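The Ex-Husband of Somebody

The email said they were sorry for the short notice, but could I turn round 1,000 words on the ex-husband by teatime.

It didn't say whose ex-husband. With our outfit it never mattered much. The site was called Luddale Celebrity Facts, although it was run from a room over a carpet shop and the facts were mostly mine. We specialised in people who had once stood next to famous people. Husbands did well. Former husbands did better, and a former husband with a court case could keep the lights on until March.

I wrote back and asked for a name. The answer came in four minutes, which was quick for the editor, who typed with one finger and used the other nine for biscuits. The ex-husband in question had been married to the singer from Arnuldale, the one with the fringe. He had left her, or she had left him, after three weeks. He had then been arrested. It was all over the internet, said the editor, so I should go and get it off the internet.

I went and looked. It was on the internet 314 times, and as far as I could tell it was the same paragraph on every occasion. Each site had moved the words about a bit to make them its own. On one he was "a known trickster". On the next he was "known for tricks". By the fifth page of results he was a professional magician with a net worth.

I knew this paragraph. I had written it myself, two years before, on a wet afternoon, for seven pounds.

What I could not remember was where I'd got it.

The Box Under the Desk

I keep my notes in a box. People in the trade find this touching. I tipped it out on the carpet (an offcut from downstairs, there were perks) and went through it until my knees hurt. There were the actor's cousins. There was the newsreader's first wife, who had sent us a very civil letter asking us to stop. At the bottom was a page torn from a Levitz diary, and on it, in my handwriting, were the words "ex-husband — stolen van? ask Jenkins".

Jenkins was a pub. It had been a pub when I wrote the note and was now a place that did small plates, but the landlord had stayed on and put up with the plates. I rang him. He remembered the singer very well. She had sung there on Thursdays before she had the fringe. He remembered the husband too, a quiet lad who carried the speakers in and out and drank squash.

"And the van?" I said.

"What about it?"

"It says here it was stolen."

"It was," said the landlord. "Off him. He went down the police station to report it and they kept him there two hours because the form had run out."

I wrote this down. I asked whether, in his view, it would be fair to say that the police had held him.

"Well, they gave him a chair," said the landlord.

I thanked him and sat for a while looking at the box. Four words and a question mark. Somewhere between the pub and my seven pounds the question mark had dropped off, and then the van had changed hands, and by now there were people in other countries who were sure he'd done time for it.

I started again. I put in the speakers and the squash. I put in the form. It was the first thing I had written for the site that was true from one end to the other, and it came to 70 words. I tried it with the landlord's small plates included and got it up to ninety. Then I sent it off and made some toast.

The editor rang before I'd buttered it.

"There's no crime in this," he said.

"No. He was the victim."

"Can he be a victim of something bigger?"

I said it had been quite a big van. He breathed at me for a bit. Then he said he'd run it, as a favour, low down on the page where it wouldn't frighten the advertisers.

It went up on Nov 26, 2022, between a quiz about royal dogs and an advert for guttering. 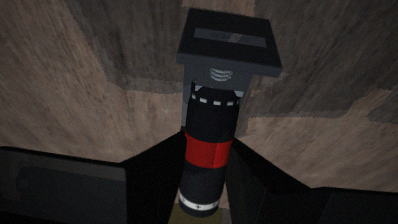
What Happened to the Ex-Husband

He wrote in, of course. They always find it. It took him a week, and I opened the email standing up, with my coat on, in case I needed to leave the area.

He said he had read the piece and so had his mum. He said he had no complaints on the whole and it was nice to see the speakers get a mention. There was only the one thing. The marriage had lasted three years. I had put three weeks, and so had everybody else, and he had stopped correcting them, but as I seemed to be the sort who checked, he thought I would want to know.

I went back to the box. The diary page had a second line, lower down, under a tea stain. It said "3 yrs", as plain as you like.

I asked the editor if we could change it. He said weeks got more clicks.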